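Talk notes, converted buildings / buyer evening
Quartey branch, upstairs room. 10 min, leave time for questions
(Abena doing intro, don't repeat her bit about parking)

Open with the Flomodton works. Old thread mill, 82 apartments now, first keys in August. Ask who's been past it. Hands up. 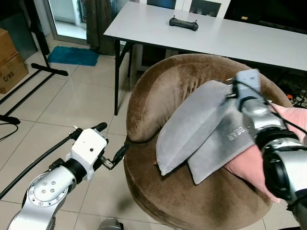
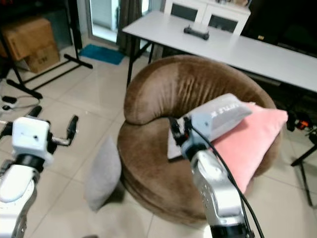
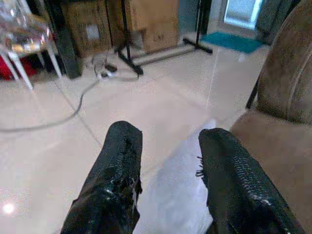
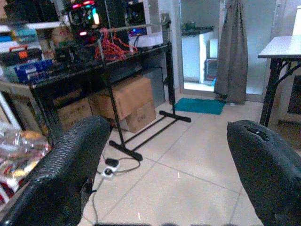 Asking price vs sold price. Main point of the night so say it slow. Asking price is what the seller hopes for, sold price is in the county records and anybody can look it up. Delali pulled the Brokville ones for me, handout on chairs. People fall for a nice chair and a pink cushion and stop reading teh numbers. Same with floors, big shiny pale tile looks great at a viewing, ask what's under it and who pays if it cracks. Get the answer in writing. Then back to price: two units on same floor, same size, one went well under asking. Why? Seller was an LLC, wanted out before the tax bill.

LLC buyers. Somebody will ask. Yes legal, yes common, no it does not mean a celebrity. (pause)

Monthly charges. Mills cost more to run than people expect. Tall windows, old brick, one elevator. Read the last two budgets. If reserve fund is thin walk away or bid lower. Zuweira's client at Brokville, special assessment the first winter, ask her before using the name!!

Noise. Go back at 10 at night. Stand in hallway. Freight line behind Flomodton, it's on the map, look at the map.

Zornirard Lofts - careful. Still in dispute over the roof deck. Just say permits pending and move on. Seidu will be in the room.

Financing, short. Lender wants to know how many units are owner occupied. 200 unit building mostly rented out = harder loan. Neusa Furtado takes questions on this, not me, I got it wrong last time.

Handouts: only 100 printed. One per couple pls

Finish on the checklist, sold prices, budgets, hallway at night. Thank Quartey office for the room. Sign up sheet by door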